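Progress report to Stesau, April 2025

Project: Zoltidmont kitchen cell, simulation stage
Prepared by: Siden, cell maintenance and setup

## 1. Status

The simulated cell is running and has been stable since the last configuration change in March. Work this period went into gripper setup, the microwave door joint and the nightly check routine. The real cell at Tveit has not been touched and stays powered down until the items in section 5 are closed.

Spending is within the approved amount. No change to the end date is requested.

## 2. Work on the cell

The two arms were re-zeroed in the model and their base positions locked to the drawing supplied by Tveit. Before this, the base offset was stored in two files that did not agree. One file has been removed and the other is now under version control.

Finger closing force was being set once at startup and never read again. If a run was reset partway through, the gripper kept the value from the previous object. The force is now loaded at every reset. The wrist joint damping was raised by 5 per cent after small oscillations showed up at the end of long reaches.

The microwave door was the main source of lost runs. Its hinge had no upper stop, so the door could swing past its limit and pass through the counter model. A hard stop has been added, along with a light friction term so that the door stays where it is left. The collision shape of the cavity was also rebuilt from separate wall panels, as the old one was a single closed block and rejected anything brought near the opening.

The carton test case uses the new door and cavity settings. The gripper holds the carton at the mouth of the microwave with the cap up and what looks like the door open, and the counter carries the usual set of objects, including the toaster, the plant and the cucumber.
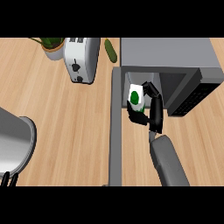

## 3. Check results

The full check was run 476 times over the period. Of these, 154 used the carton case and the remainder were spread over the other object cases. Results by fault type are in the attached log. The main points are:

- No door overtravel has been logged with the hard stop in place.
- Carton slip at the fingers still occurs, mostly when the grasp starts low on the body.
- Two resets failed on a file lock. The lock timeout has been lengthened and the fault has not come back.

Slip is the largest remaining fault. Finger pad friction in the model is a default value and has never been measured. We have asked Tveit for a pull test on the real pads.

## 4. Upkeep routine

The nightly job now does the following, in order:

1. Load the cell file and compare it with the locked copy.
2. Move each arm to its zero position and record joint error.
3. Open and close the gripper fingers through full travel.
4. Swing the microwave door to its stop and back.
5. Run 100 physics steps with all objects at rest and flag any drift.

A failed step stops the job and holds the cell file as it was. The log is kept with the cell file.

## 5. Open items

- Pad friction values from Tveit.
- Door friction on the real microwave. The model value is an estimate.
- Sign-off by Stesau on the reset procedure, sent with the March report.
- Cable routing at the second arm, which is not modelled and will need a separate check on the real cell.

The next report will cover the pad friction update and a repeat of the carton case with the same settings otherwise.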